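Suche Suchbegriff eingeben Suchen

Der Schlüsselbund-Test

Warum die Software von Vustwood am Greifen scheitert und am Planen wächst

16.11.2021

Drovdale, Hinterhaus, zweiter Stock. Kaffee aus dem Automaten, Lüfterrauschen, auf dem Monitor eine Punktwolke mit Löchern. Die Löcher sind das Thema. Metall glänzt, Tiefensensoren mögen das nicht, und wo keine Punkte sind, plant auch der Planer nichts.

Vustwood baut keine Roboter. Vustwood schreibt, was dazwischen liegt: Wahrnehmung, Bahnplanung, die Regelung für zwei Arme, die sich nicht in die Quere kommen sollen. Das Paket heißt Korley, angefangen 2017, seitdem zweimal komplett umgeworfen. Vier Leute. Im Juli kam Version 7, und mit ihr eine Aufgabe, an der sich die alte Fassung regelmäßig verschluckt hat: Schlüssel. Flach, spiegelnd, beweglich am Ring. Kein Modell passt, weil ein Bund nach jeder Berührung anders liegt.

Korley sucht deshalb gar nicht mehr nach dem einzelnen Schlüssel. Erst eine Maske für alles, was nicht Tischplatte ist, dann eine Schätzung, welche Teile zusammenhängen. Zwei Bünde dicht nebeneinander, das ist der Härtefall. Trennt die Software sie falsch, liegt der Greifpunkt in der Lücke, und die Finger schließen sich um Luft.

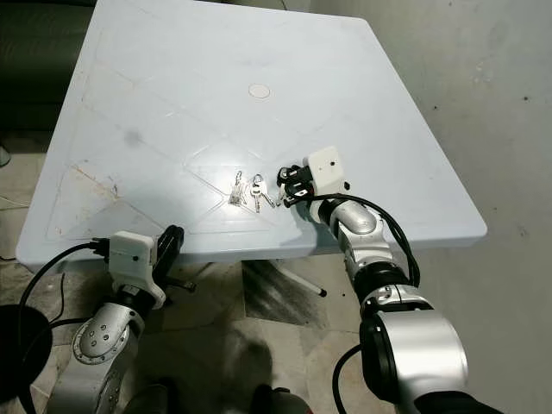 Alles Quatsch, solange die Kalibrierung wandert, schreibt Hollmann dazu im Entwicklerforum. Zwei Millimeter Fehler zwischen Kamera und Handgelenk, und die schönste Maske nützt nichts mehr. Ganz unrecht hat der Einwand nicht. Bei Vustwood läuft die Kalibrierung inzwischen im Hintergrund mit, Korrektur nach jeder Bewegung, kleine Schritte. Früher einmal morgens, dann hoffen.

Der zweite Brocken ist die Regelung. Über dem Tisch darf der Arm schnell sein, die letzten Zentimeter nicht. Korley schaltet dort um, von Position auf Nachgiebigkeit, der Finger darf die Platte also berühren ohne dass der Motor dagegen ankämpft. Klingt simpel. War es nicht, der Übergang ruckelte monatelang. Schuld war am Ende ein Filter, der an der falschen Stelle saß, eine Zeile Code. Im Protokoll steht dazu nur ein Wort, das wir hier nicht drucken.

Und dann die Arbeitsteilung. Welcher Arm nimmt was? Die alte Version entschied einmal und blieb stur dabei. Die neue rechnet laufend nach, Reichweite, Abstand der Ellbogen, Kabelwege. Kabel sind überhaupt ein unterschätztes Ärgerniss: Im Kollisionsmodell stecken sie als dicke, grobe Schläuche, weil niemand eine hängende Schlaufe in Echtzeit genau simulieren will.

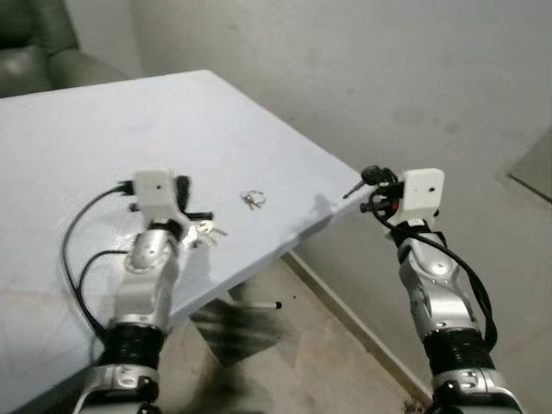
Ob man für so etwas nicht besser gleich ein gelerntes Modell nimmt, fragt ein Leser der Vorabfassung, statt Masken und Regeln von Hand zu stapeln. Machen sie ja, zum Teil. Die Trennung der Bünde ist gelernt, aus 561 aufgezeichneten Durchläufen. Der Planer darüber bleibt klassisch. Grund: Wenn etwas schief geht, will man im Log lesen können warum. Ein Netz sagt einem das nicht, jedenfalls nicht in Drovdale und nicht vor Feierabend.

Als nächstes das Werkzeug zum Abspielen alter Läufe. Bild, Maske und Gelenkwinkel auf einer gemeinsamen Zeitachse, vor und zurück spulen, an jeder Stelle neu planen lassen. Bisher ein Bastelskript, das nur auf einem Rechner läuft. Bis zur nächsten Version soll es mit ins Paket, die Doku dazu fehlt noch komplett.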